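# Giving up tea after lunch

Tue 1 October
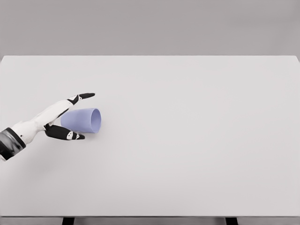
I stopped drinking tea after lunch in April, and I have kept it up apart from two bad weeks in the summer. I had been sleeping badly for a long time and had already tried the usual things, such as a new pillow, thicker curtains and leaving my phone in the kitchen. None of them made much difference. I was drinking 11 mugs on a working day, the last of them at ten at night. Now the cup gets put away at one o'clock, and a cup lying on its side on a bare table is a fair picture of how my afternoons felt for the first month.

The first four days were the worst. I had a headache from mid-afternoon until bed and I was short with people at work. I took paracetamol on two of those days. After that the headache went, but the habit did not. I would stand up at three, walk to the kettle and then remember. I still do this now and then.

I tried a few things in place of tea. Peppermint was fine but I got bored of it. Rooibos with milk is close enough if you don't think about it too hard. The one I buy now is a barley drink called Fludura, which the shop on Erumska Road keeps on the bottom shelf next to the gravy. It tastes a bit like toast. I didn't take to it at first and now I get through a box a fortnight. The decaf tea I bought was thin and I gave the rest of the box away.

As for sleep, I kept a notebook by the bed and wrote down when I put the light out and when I woke. Before the change I was waking at nearly 4 most mornings and lying there until the alarm. By the end of May I was sleeping through on most weeknights. Weekends are less good, but I go to bed later and eat later, so I don't think the tea has much to do with it.

The two bad weeks were in July, when we had visitors staying. Somebody always had the kettle on, and it seemed rude to say no. I was back to waking early by the third night. Getting off it again took less time than before, with one mild headache.

I haven't cut down in the mornings and I don't plan to. I have three mugs before noon, the first one strong, with milk and no sugar. If you are thinking of trying this, start on a Friday so the headache falls over the weekend. I started on a Monday and would not do that again.

Next I want to see if moving dinner forward an hour helps with Saturdays. I have a fresh notebook for it.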